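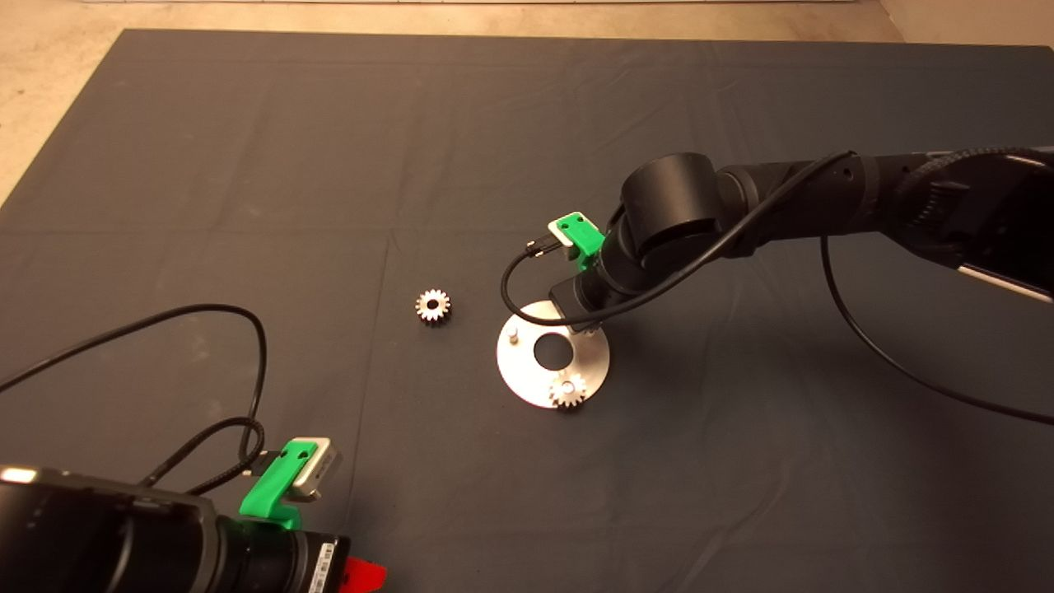
제5장 작은 기어를 제자리에 앉히기

저는 기어를 처음 배울 때 계산부터 배웠습니다. 잇수, 모듈, 피치원 지름, 중심거리. 공책 한 권을 숫자로 채우고 시험도 그럭저럭 봤는데, 막상 손바닥에 평기어 하나를 올려놓으니 이걸 어디에 어떻게 끼워야 하는지 감이 하나도 안 오더라고요. 그래서 이 장은 순서를 좀 바꿨습니다. 계산은 5.4절까지 미뤄 두고, 일단 책상 위에 천부터 깔겠습니다.

천 이야기가 나왔으니 여기서 잠깐 샐게요. 제가 Utenum 실습실에서 학생들과 처음 기어 조립을 할 때는 맨 책상을 그대로 썼습니다. 결과는 뻔했죠. 기어가 굴러가고, 떨어지고, 다들 바닥에 엎드려 손전등을 비추고(저도 엎드렸습니다). 얼룩덜룩한 바닥에서 작은 은색 부품을 찾는 일은 정말 권하고 싶지 않아요! 짙은 회색 천을 한 장 깔면 부품이 잘 구르지 않고, 은색이 확 도드라져 보입니다. 접었던 자국이 좀 남아 있어도 괜찮아요. 다만 두껍게 주름이 잡힌 곳 위에는 판을 놓지 마세요. 판이 기울면 뒤에 나올 모든 과정이 조금씩 어긋납니다.

이 장에서 쓰는 부품은 몇 가지 안 됩니다. 둥근 금속판, 판 위에 서 있는 짧은 핀, 그리고 작은 평기어. 평기어는 이가 축과 나란하게 곧게 나 있는 기어를 말합니다. 가운데 뚫린 구멍은 보어라고 부르는데, 앞으로 이 단어가 지겹도록 나올 테니 지금 친해져 두세요. 판에 큰 구멍이 따로 뚫려 있어도 거기에 기어를 넣는 건 아닙니다. 첫 시간에 꼭 한 번씩 나오는 질문이라 미리 적어 둡니다.

자, 그럼 핀에 기어를 끼우는 일이 뭐가 어렵다고 한 장을 통째로 쓰느냐. 저도 원고를 처음 쓸 때는 반 쪽이면 끝날 줄 알았어요. 그런데 핀과 보어 사이의 틈이 아주 작다는 게 문제입니다. 틈이 넉넉하면 대충 얹어도 쏙 들어가지만, 그렇게 헐거운 기어는 돌 때 흔들리고 소리도 납니다. 반대로 틈이 작으면 잘 돌기는 하는데 끼울 때 조금만 기울어도 턱 걸립니다. 서랍을 한쪽만 잡고 밀어 넣을 때 삐딱하게 끼어 버리는 것, 다들 겪어 보셨죠? 그것과 똑같은 일이 핀 위에서 벌어집니다. 이럴 때 힘으로 누르면 보어 안쪽 모서리가 긁히고, 한번 긁힌 기어는 다음번에 더 잘 걸립니다.

제가 손에 익힌 순서는 이렇습니다.

먼저 보어 안을 들여다봅니다. 부스러기나 천에서 나온 보풀이 있으면 불어서 털어 냅니다. 그다음 기어의 이 쪽을 엄지와 검지로 가볍게 잡고 핀 바로 위로 가져갑니다. 이때 시선은 위에서 한 번, 옆에서 한 번. 위에서만 보면 중심은 맞는데 기울어진 걸 놓치기 쉽고, 옆에서만 보면 그 반대가 됩니다. 기어가 핀 끝에 닿으면 누르지 말고 손가락 힘을 조금 뺍니다. 그리고 아주 살짝, 좌우로 돌려 줍니다. 맞는 자리를 만나면 기어가 제 무게로 스르륵 내려가요. 저는 이 느낌이 너무 좋아서 수업 전에 괜히 몇 번씩 끼웠다 뺐다 합니다.

끝까지 내려갔으면 손톱으로 기어를 톡 건드려 돌려 보세요. 걸림 없이 돌면 잘 앉은 겁니다. 뻑뻑하면 빼서 처음부터 다시. 중간에 걸린 기어를 망치로 톡톡 치는 분이 꼭 계신데, 이 장에서는 망치를 서랍에 넣어 두기로 합시다.

기어가 하나일 때는 여기까지로 충분합니다. 둘이 되면 이야기가 달라져요. 첫 기어가 제자리에 있고 두 번째 기어를 그 옆 핀에 끼우는데 두 기어가 서로 맞물려야 한다면, 구멍만 맞춰서는 안 되고 이도 맞춰야 합니다. 이 끝과 이 끝이 딱 마주 보면 중심이 아무리 정확해도 내려가지 않거든요. 초보자는 여기서 보어가 안 맞는다고 생각하고 자꾸 위치만 고칩니다. 저도 그랬어요. 이미 끼운 기어를 이 반 개만큼만 돌려 주면 되는 일을 가지고 한참을 씨름했습니다.

판의 가장자리도 눈여겨보셔야 합니다. 핀이 가장자리 가까이에 있으면 기어가 판 밖으로 조금 튀어나오게 앉을 수 있습니다. 핀에 제대로 앉아만 있다면 기어로서는 아무 문제가 없어요. 대신 판을 옮길 때 그쪽을 잡지 마세요. 튀어나온 이는 소매에도 걸리고 천에도 걸립니다.

남은 기어는 천 위에, 판에서 조금 떨어뜨려 하나씩 눕혀 놓습니다. 세워 두면 굴러가고, 겹쳐 놓으면 이끼리 물려서 집을 때 두 개가 같이 딸려 옵니다. 둘레를 넉넉히 비워 두면 손가락이 들어갈 자리가 생겨서 집기가 훨씬 편하고요. 사소해 보여도 저는 이 배치만 보고 그 사람이 조립을 얼마나 해 봤는지 대강 짐작합니다.

실습용 부품 상자는 Lisham 교재 세트의 14번 칸을 쓰면 됩니다. 다른 세트를 쓰신다면 핀과 보어의 치수를 먼저 재 보세요. 재는 방법은 33쪽에 있고, 끼워맞춤 기호가 낯선 분은 책 뒤쪽 237쪽의 표를 펴 놓고 읽으시면 편합니다. 저는 아직도 그 표를 다 못 외웠습니다.

5.1절에서는 핀 하나와 기어 하나로 방금 말한 순서를 천천히 따라 해 봅니다. 5.2절에서 두 번째 기어를 맞물리고, 5.3절에서는 세 번째까지 늘려서 회전 방향이 어떻게 바뀌는지 손으로 돌려 보며 확인합니다. 미뤄 둔 잇수와 중심거리 계산은 5.4절에 나옵니다. 계산을 먼저 보고 싶은 분은 그리로 건너뛰셔도 되는데, 연습 과제 몇 개는 5.2절에서 적어 둔 관찰 기록이 있어야 풀 수 있습니다. 공책과 연필을 천 옆에 두고 시작하세요.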